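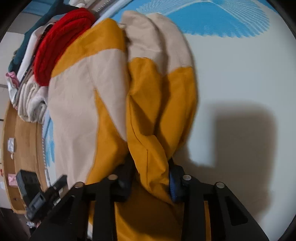 Yellow and beige fabric, bunched up in folds.

In Praise of the Mending Pile
By Tharushi Mridha
Jun 1, 2024

I have a chair in my bedroom that has not been sat on since we moved to Brernia. It holds the mending. Right now that means two shirts, a pillowcase with a split seam, my son's school pants (both knees, same afternoon) and a wool sweater that the moths got to before I did. I love that chair. I look forward to it all week, and I want to talk you into having one.

I came to mending late and for cheap reasons. The zipper on my winter coat died, a new coat cost more than I had, and the repair counter at the dry cleaner wanted almost as much. So I borrowed a seam ripper from my neighbor Nusrat Sivakumar and took the thing apart on the kitchen table. It took me 10 evenings. The first zipper went in upside down! I wore that coat for years afterward, and every time I pulled it shut I felt like I'd gotten away with something.

What surprised me was how much there is to see once you open a piece of clothing up. Somebody sat at a machine and turned that collar. Somebody decided the pocket needed a second row of stitches at the corner, and they were right, because the pocket is still there and the elbows are gone. You start to notice which clothes were made with some extra fabric left inside the seams, so they could be let out later, and which ones were trimmed so close there's nothing to work with. I now turn shirts inside out in stores before I look at the front. My husband pretends not to know me.

People tell me they don't have time, and I believe them. But a button takes as long as the ads before a show. A fallen hem takes an episode. Darning a sock is slower, I admit, and the first one will be lumpy and you'll feel it in your shoe. Do another one. By the third you'll be picking thread colors on purpose, orange on gray, green on navy, and someone at work will ask where you bought them.

I also think we'd teach it better if we dropped the guilt. So much writing about clothes starts with landfills and ends with scolding, and I've never seen a scolded person pick up a needle. Settimio Carbone taught me to darn in the back of the library on Cassim Street, and he didn't mention the planet once. He talked about his mother's tablecloth, and tension, and why you should never lick the thread (I still lick the thread). There were 16 of us at that table by the end of June, elbow to elbow, passing one pair of good scissors up and down.

So pick a chair. Put one thing on it tonight, the easiest thing you own that's broken. Mine is going to be the pillowcase, and then if the light holds I might start on those knees.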